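Zarkdale opens refitted office at Leltinden

January 2019

Office supplier Zarkdale has opened its refitted workspace at Leltinden. The rooms cover 485 square metres over two levels and were fitted out by Fitura, starting in October.

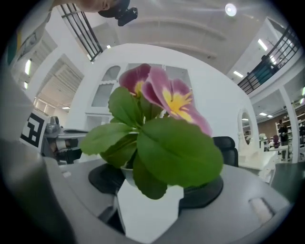
A potted pansy on one of the grey tabletops at Leltinden.

White built-in shelving holds small green plants and has open compartments for books and frames. A white clock hangs on the wall and black railings line the upper walkway.

"Staff asked for more storage and more plants, and they have both," said Darius Onu, office manager.

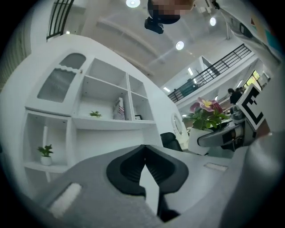 Visits and contact

The office can be viewed by appointment. Contact Bogdan Surdu at Zarkdale, extension 400.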